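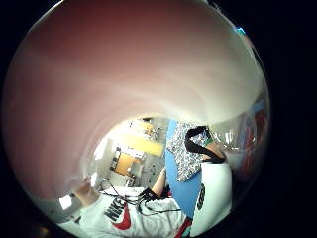
Tillau Airfield

Tillau Airfield is a small grass aerodrome used for recreational flying, gliding and the restoration of older light aircraft. It lies on flat farmland between the village of Tillau and the Budar creek. The field is open to visiting pilots by prior permission. It has no scheduled services and no control tower, and pilots announce their positions by radio on a common frequency.

History

The land was first used for flying by a crop-spraying business, which kept one biplane in a tin shed beside the creek. When the business closed, the local flying club took over the lease and levelled the eastern end, where water used to stand after heavy rain. The old shed was later moved to the other side of the field and is now the fuel store.

The present clubhouse was built by members over two winters. It is named after Kaja Ots, who was the first chief instructor of the club and taught there for 22 years. A propeller from her training aircraft hangs above the door.

Facilities

The aerodrome has two grass runways. The longer one is used for most movements, and the shorter one is kept for gliders and for days with strong crosswind. There are six hangars, of which the largest belongs to the Clandberg restoration workshop. Fuel is available to members and, when somebody is present to serve it, to visitors. Camping beside the aircraft is permitted in summer.

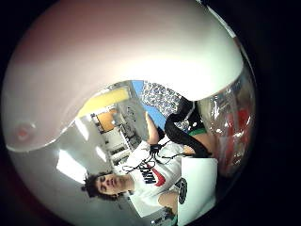 The club gives ground lessons in the evening during the colder months, when the grass is often too soft for flying. The subjects are navigation, weather, air law and radio procedure, and the course ends in May. There is no dress rule for the lessons, and people come in whatever they wear at home, a white Nike sweatshirt as in the first picture being quite usual. Students who pass the written papers may then continue to the flying part of the training.

Events

The yearly fly-in attracts about 200 aircraft in good weather. Arrivals begin early in the morning and the circuit is closed at midday for a short flying display. Judging of restored aircraft takes place in the afternoon, and the Kazlauskienė Trophy is given for the best work on a wooden airframe. In one wet year the fly-in was held without any aircraft landing, and the trophy was not awarded.

Access

The aerodrome is reached by a gravel road from Tillau. Visitors on foot should report at the clubhouse before walking to the hangars, and dogs must be kept on a lead. The road floods near the Budar bridge in most springs – the longer way through the village is then signposted.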